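Monday, evening

I write this at home, with tea, while I still remember the order of things. Tomorrow I must tell Cremilda Amaral which fingers we should order for the autumn, and I don't want to give her only a feeling.

The question is the same one we have had since the start of September. We have two sets of fingers for the parallel grippers. The first are the Peixoto ones, long and thin. The second are from Wemico, shorter, with a soft pad. On blocks and cups they are equal, and I could not choose between them. So Benedito Conceição proposed the sock task, which he knows from his time at Tunthorpe: take a sock from the table, bring it up to the hanger, open the small clip, put the sock in, let go. One arm holds and the other works the clip. It is a nasty task, and I mean this as praise.

I wrote in the morning what I wanted to learn, before we switched on anything:

1. Does the finger take one layer of the sock or two? The clip needs both layers, otherwise the sock turns and hangs crooked.

2. Can the second arm come close to the clip while the first one is still holding? The hanger moves when it is touched, so there is not much time to hesitate. I like the red socks for this test because I see them easily against the table and the wall.

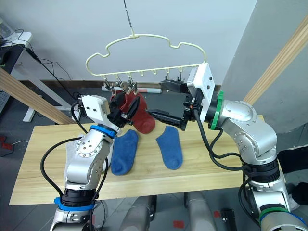

3. How much closing force is enough? We began at 50 percent in the controller and changed it in steps of 5, with the same person operating, so that I compare the fingers and not our hands.

The Peixoto fingers went first. I was operating, Benedito was writing. They slide under the edge of a sock very nicely, almost like a letter opener, and I was pleased for the first half hour. Then I noticed that I had to correct the wrist again and again, because the tips are so long that a small error in the angle becomes a big error at the end. With the clip it was worse. I pressed it from the side and the whole hanger turned away from me like a person who does not want to talk. Benedito said I was too polite with it. He tried himself and was less polite, and the sock fell.

The Wemico fingers after lunch. They are not elegant. To pick up a sock you must press down on it and pull a little, and then it comes. But once they have it, they have it. I moved the arm up quickly on purpose, and the sock stayed. My complaint is that the pad hides the edge of the fabric from the head camera, so I was often guessing where the toe was. Benedito thinks the wrist cameras would solve this. I think he is right, but those are not in the budget, and I should compare what we have.

We did nearly 200 picks in total, both sets together. I have not yet made the table with the numbers and I will not pretend here that I know them. My impression is that Peixoto wins on the table and Wemico wins in the air. How annoying! I asked Benedito if we could put one set on the left arm and the other on the right. He looked at me for some seconds and then wrote it down.

One stupid loss of time must be recorded. The Dunum controller stopped with error 757 twice before lunch. I read the manual from front to back, and the word for it was "supply undervoltage," which did not help me very much. We changed the cable to the right arm and the error did not return during the day. I am not sure it was the cable. I should write to Dunum and ask, in a friendly way.

For the starting position we agreed on pairs side by side with the toes toward the robot, and I would like to keep this for all further tests, so that the days can be compared.

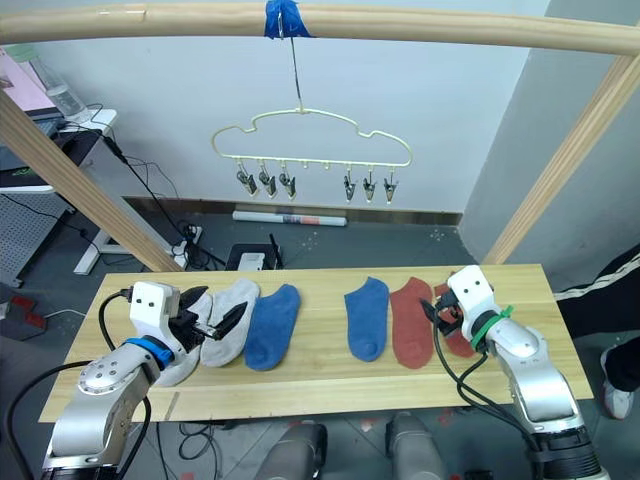
Socks in pairs, both grippers down on the table.

When I stopped, my shoulders were hurting from the operating handles. I must learn to put the chair lower. Benedito wanted to do ten more with mixed fingers, but it was after six and I refused, because tired people make bad data and I was already tired.

For tomorrow: make the table of the picks, separate for one layer and two layers. Ask Cremilda if the order can wait until Thursday. Find the small hex key, which was in my hand at four o'clock and which I have not seen again. Try left Peixoto, right Wemico, closing force at 50 for both.

I have just looked in my coat. The hex key is there.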